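# Nappe Ginddale – imprimé cerfs et pois 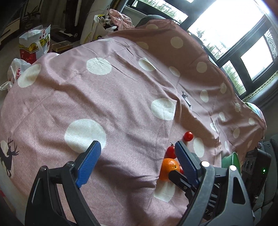 *Coloris vieux rose, pois blancs et silhouettes de cerfs foncées.*

La nappe Ginddale fait partie de la collection Clestari, dessinée par Guido Palumbo. Elle est vendue à l'unité, sans serviettes assorties. Les serviettes se commandent à part, par lot de 2.

**Caractéristiques**

- Composition : coton, tissage toile
- Forme : rectangulaire
- Finition : ourlet piqué de 2 cm, coins en onglet
- Référence : Ginddale 18

**Entretien**

Lavage en machine à 40 °C, sur l'envers, avec des couleurs proches. Pas de javel. Le premier lavage se fait seul – le rose peut dégorger légèrement. Compter un retrait de 2 % en longueur. Repassage à fer moyen, de préférence sur tissu encore humide. Sèche-linge déconseillé.

Le tissu n'est pas enduit. Pour un usage quotidien ou avec de jeunes enfants, prévoir un sous-nappe ou choisir la version enduite Odico, qui s'essuie à l'éponge mais ne se repasse pas.

**Livraison et retours**

Expédition depuis l'entrepôt Belkadi sous 10 jours ouvrés. Les retours sont acceptés si la nappe n'a pas été lavée et si l'étiquette est en place. Les coupes sur mesure ne sont ni reprises ni échangées.

Le format rond est épuisé – réassort prévu en mars. Les commandes déjà passées dans ce format seront servies en premier.

Fiche mise à jour le 30 janvier.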